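Veltinent Bin Picking Kit – Frequently Asked Questions

Last updated Monday, June 4, 2018

What comes in the kit?
The two-finger gripper, the wrist bracket, a hose and cable set, the Veltinent software license, and a mounting plate for the overhead camera. The arm, the bin and the compute box are ordered separately. Mukwood can quote the full cell.

Which arms does it fit?
Any six- or seven-axis arm with a standard ISO flange and a rated payload of 4 kg or more. Adapter plates for older flanges are a stock item.

Does the software need a model of each item?
No. Grasps are planned from depth data. The default network was trained on 1636 household and retail items. You can add your own, but most sites run the default for the first month and then decide.

Can it pick from a mixed bin?
Yes. Soft goods, flat boxes and odd shapes can share one bin. Cloth is picked by pinching a fold, so it needs some slack in it. Cloth pulled flat against the floor will usually be reported as "no grasp" and skipped.

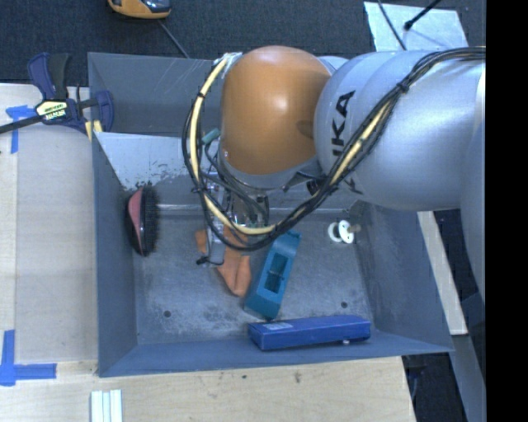
Mixed bin with cloth under the gripper, a long blue box and a hairbrush.

What kind of bin should I use?
Metal or rigid plastic, with walls that slope inward toward the floor. Straight walls work, but items in the corners are harder to reach. Fix the bin to the table before calibration. If the bin moves, calibration has to be repeated – tape marks on the tabletop make a shift easy to spot.

How should the cables be routed?
Leave a loop at the wrist large enough for full rotation of the last joint, and tie the bundle on both sides of it. Run the joint through its limits by hand before the first powered cycle.

How fast is it?
Our reference cell at Skistton averages 566 picks per hour on mixed goods. Your rate will depend on drop-off distance and on how full the bin is.

What happens after a failed grasp?
The arm backs out, takes a new depth frame and tries a different grasp. After three failures on the same item it moves on. All attempts are logged, with a thumbnail.

How long does setup take?
One day for a cell with an arm already installed. Allow over 23 hours for the first unattended soak test.

Who handles repairs?
Ní Chonaill handles gripper and hose repairs in Europe. All other regions go through Mukwood. Include the serial number and the last log file with your request.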